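Equipment > Simulation > Kitchen packs > Drevier Ciltska

Drevier Ciltska kitchen pack

Drevier sells Ciltska as a ready-made kitchen for trying out arm control before any hardware is bought. We list it at 440 a seat. The fruit and veg look decent, the stone worktop too.

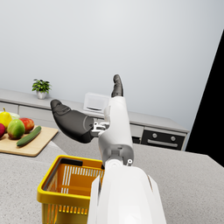 Does the price include updates?
Only for the first year. After that Drevier charges 154 a seat.

Gripping is the big claim, and Inês Moreira, who tests for us, isn't sold on it. A clean hold on a rendered bottle tells you little about a real one – ask for the friction settings first.
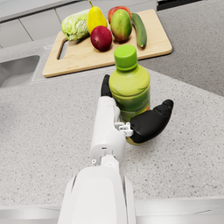 What we'd check before ordering

The brochure boasts 1,217 objects. Ask how many are just recolours.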